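Wedlow Bench Automation Forum
Maintenance and Setup
Thread: Wrist camera loses the rope every time the pads are changed. Is it really the pads?

ctibor_d
Posted 1 Aug 2026

We have a single-arm cell at the Zorkville shop that picks up short rope pieces and lays them in a tray. Two-finger gripper, lit pads, small camera at the wrist. The integrator's handbook says to replace both pads and redo the full hand-eye calibration every 60 shifts. We do it. And for the next couple of days the pick rate is worse than it was before we touched anything.

Last change: 1,029 picks logged, 30 misses on rope. Before the change we were at 10 misses over the same count. Same rope, same cloth on the table, same program.

Stefanou support says "pads need to bed in." I don't buy it. Has anybody seen a silicone pad bed in?
– Ctibor Dvořáček

mosfet_marge
Pads don't bed in. Somebody told you that to get you off the phone. What did you do to the pad lights when you had the fingers apart?

ctibor_d
Nothing on purpose. The connectors come off and go back on. Brightness is set in the controller and I checked that the number was the same after.

hexkey
The number in the controller is what you asked for. It doesn't tell you what the pad puts out. A fresh pad passes more light than a scuffed one, so your camera sees a brighter finger, the auto exposure pulls everything else down, and dark rope goes to mush. Lock the exposure and go home.

zskala
I'd be careful with "lock the exposure and go home." We locked ours in December and all it did was move the trouble to the evening shift, when the overheads are the only light left in the room. You need to fix the light first and then lock.

Also, are you sure about the calibration? Redoing the whole hand-eye after a pad swap sounds like a good way to put in an error you didn't have. The camera bracket never moved.
– Zdeňka Skála

hexkey
If the room light changes that much you have a room problem. Hang a shade over the cell.

zskala
We have a shade. Have you ever tried to load trays under one?

oldbeltdrive
I run a Jusemine cell with nearly the same gripper. We stopped doing the full calibration on pad changes a long time ago. Touch off on a pin, check that the fingertips land where they should, done. If the touch-off is good and the picks are bad, it's vision. If the touch-off is bad, you put the pads on crooked. I have never once seen a third case, though I'm sure someone here will have one.

mosfet_marge
Third case: cable rubbing at joint five.

oldbeltdrive
There it is.

ctibor_d
Touch-off is good. I ran it twice this morning and both were inside tolerance. So by your rule it's vision, which I'd half come around to anyway, but I still don't see why the software would care about bright pads at the bottom of the picture when it masks them out.

hexkey
Masking happens after the exposure is set. The meter sees the whole picture, fingers and all. Post what the wrist camera sees with the rope close in and we can stop guessing.

ctibor_d
OK, one from the wrist view.

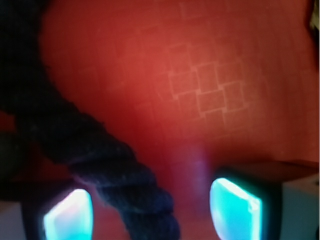

Exposure is on auto, pad brightness at the setting the handbook gives, and the program is the stock one with the mask on. I went in expecting the rope to be the dark part that gets lost, and I'm not sure that holds up. Down between the fingers I can follow the twist and even pick out loose fibers, and it's the upper left end that has gone nearly black and out of focus. The pads are easily the brightest thing in view, I'll give hexkey that much.

zskala
Then I don't think exposure is your whole answer. An end that's out of focus won't come back because you dimmed a light. And look at that purple haze standing between the fingers, turning the red pinkish behind it. I'd bet on stray light or a reflection. Did anyone wipe the lens cover during the pad change? We use alcohol on the finger mounts and it's very easy to smear the window with the same rag.

hexkey
Could be a smear. Could also be plain flare from pads that are turned up too high. Drop the brightness by half and see if the haze goes with it. If it does, you don't need to touch the lens.

zskala
If it does, you still don't know. A smear only shows when there's light hitting it. Both your ideas would make it fade. Clean the window first, leave the brightness alone, and look again. One change at a time.

hexkey
Fair.

oldbeltdrive
Which edge does the program use to find the rope? If it wants the full outline, you're asking it to work with that blurred end. Ours only looks at a band just ahead of the fingertips.

ctibor_d
Full outline, as delivered. I asked for the band option at acceptance and was told it wasn't needed.

mosfet_marge
Told by the bedding-in people?

ctibor_d
Same ones.

Plan for the next stop: clean the camera window with a fresh lint-free wipe, change nothing else, run the same number of picks. After that, pads down by half, same again. I'm skipping the full calibration at the next pad change and doing the pin touch-off only. If support objects they can come out and show me what it fixes.

zskala
Write down the misses by where the rope was lying, too. A total won't tell you whether it's the blurred end or the haze.

oldbeltdrive
And save the old pads. If the clean window does nothing, put them back on for one run before you start rewriting the vision side.

ctibor_d
They're in a bag in the drawer under the controller. I'll post the counts when I have them.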